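Astuces d'atelier : une paire de pinces à main Plemimness à la maison

Quand Masanobu Honda m'a proposé de me prêter son kit Plemimness pour le mois d'août, j'ai dit oui avant même de savoir où je le poserais ! Pour ceux qui découvrent : ce sont des pinces de robot que l'on tient soi-même, une dans chaque main, pour montrer des gestes qu'un bras automatique reprendra plus tard. On range, on trie, on redresse, on recommence, et les enregistrements partent vers le logiciel. J'y ai pris un plaisir fou, et j'ai noté au fur et à mesure ce qui m'a simplifié la vie.

La table d'abord. Prenez un plateau clair et mat, sans nappe, et débarrassez-le de tout ce qui traîne. J'avais commencé sur mon établi de bricolage, entre la Dremel et les boîtes de vis, et j'ai perdu une matinée entière à pousser des outils du coude. Un bureau ordinaire convient très bien, à condition qu'il ne bouge pas quand on appuie dessus. Le mien dansait un peu ; deux cales de feutre sous les pieds ont suffi.

Pour les câbles, faites-les partir sur les côtés, avec du mou. Un câble tendu tire sur le poignet et le geste devient raide, on le sent tout de suite. J'utilise des attaches en tissu que je coupe à 14 centimètres, ça se défait d'une main et ça ne marque pas la gaine. Évitez les colliers en plastique, qu'il faut recouper à chaque changement de place.

Gardez une règle transparente à portée. Elle sert à remettre un objet au même endroit d'une série à l'autre, et elle se fait oublier sur le bois. Pour les repères durables, un petit point de crayon gras s'efface avec un chiffon humide (testez quand même sous le plateau avant !).

Les objets minces sont les plus amusants, et les plus agaçants. Une assiette, un disque, un couvercle posé à plat, c'est pénible à décoller. Mettez-le debout dans un support à fentes, comme ceux que l'on vend pour égoutter ou classer, et tout devient facile : on ouvre large, on descend de part et d'autre du bord, on referme sans forcer. Choisissez un support en plastique dépoli si vous pouvez, il renvoie moins la lumière que le transparent brillant. Et commencez par la fente du bout, il y a plus de place pour les doigts de la pince.
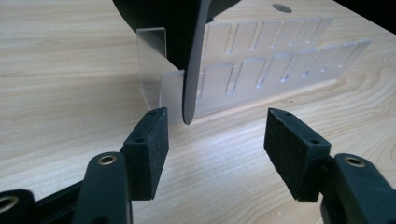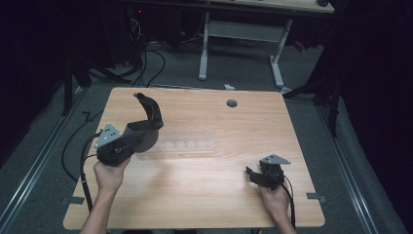

Pour Noelia Cuesta, le support à fentes est une bonne idée tant qu'il reste lourd. Le sien, très léger, se soulevait avec l'assiette dès que la pince serrait un peu trop bas, et elle a fini par le fixer avec deux points de pâte adhésive. Elle ajoute qu'elle travaille assise, les coudes près du corps, et que ses épaules la remercient — debout, elle ne tenait pas une demi-heure.

Je retiens la pâte adhésive ! Une boulette grosse comme un petit pois à chaque coin, pas davantage, sinon il faut une spatule pour tout décoller.

Côté entretien, les patins demandent un peu d'attention. Les miens, noirs et légèrement pelucheux, attrapent la moindre poussière. Un pinceau souple et sec après chaque séance, jamais de solvant. J'avais essayé le spray nettoyant Brumley que je garde pour les plans de travail, et il laisse un film sur lequel tout glisse. Les vis, je les contrôle le matin, café à la main : un quart de tour de trop peut foirer un filetage, alors je m'arrête dès que ça résiste.

La lumière mérite aussi deux minutes. Vers 17 heures, le soleil me dessinait une bande blanche en travers du plateau. Un rideau épais tiré sur le côté et une lampe diffuse en hauteur règlent l'affaire. La mienne est une Ortuño, réglée sur 300 lux, et je n'y touche plus.

Ce que j'aime moins : la valise de transport est trop juste, il faut rouler les câbles très serré pour la fermer, et la notice passe bien vite sur les réglages des doigts. J'aurais voulu un schéma de plus. Le prix de location, 200 euros le mois, m'a paru correct pour un usage à plusieurs ; l'achat, à 2 000 euros, demande réflexion.

Dernière chose avant de ranger : posez les pinces ouvertes, patins vers le haut, et laissez les câbles branchés d'un seul côté. Au retour, on retrouve tout de suite laquelle va dans quelle main.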